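4 Setting up the Tovby play kitchen

4.1 Before you start

Assemble the unit on a flat floor with the back panel against a wall. Allow a clear space of 28 cm on the side where the oven door opens. Two adults are needed for step 3.

Caution: the fittings bag contains small parts. Keep it closed and out of reach of children until assembly is finished.

4.2 Fitting the hob and worktop

1. Lay the worktop face down on the packing blanket. Check that the eight threaded inserts are free of dust.

2. Push the hob plate into its opening from below until both clips engage. The printed rings must face away from you.

3. Lift the worktop on to the side panels. Line up the dowels before letting go, as the panels will mark if the worktop is slid into place.

4. Insert the short bolts and turn each one by hand until it bites. Tighten with the supplied key, working from corner to opposite corner.

Note: do not use a powered screwdriver. The inserts will pull out if overtightened.

4.3 Fitting the rail and hooks

1. Hold the rail against the splashback with the slotted ends pointing down. The lower edge should be 54 mm above the worktop.

2. Fix the rail with the two long screws. Press a cap over each screw head.

3. Hang the hooks on the rail. They can be spaced as required, but leave the end slots empty so that the caps can be removed later.

4. Hang long-handled utensils at the end of the rail furthest from the oven door. If hung in the middle they may catch on the tap when a child reaches across.

Pots, kettles and other loose accessories can be stored on the lower shelf or left on the worktop.
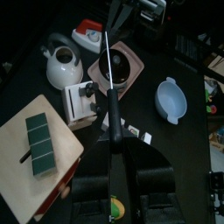
4.4 Checking the finished unit

1. Press down on each front corner of the worktop. If the unit rocks, turn the adjustable foot on that side until it stops.

2. Open and close the oven door several times. The magnet should hold it shut without being pushed. If it does not, loosen the catch plate, move it forward by 2 mm and tighten it again.

3. Fit the wall strap as described in section 6. The unit must not be used without it.

4. Check all bolts again after the first week of use.

4.5 Cleaning

Wipe the worktop and accessories with a damp cloth and a little washing-up liquid. Dry at once. Do not put the hob plate in water. Solvents and scouring pads will remove the printed rings.

Replacement hooks, caps and clips can be ordered using the part codes in section 8. Quote the batch number from the label under the shelf.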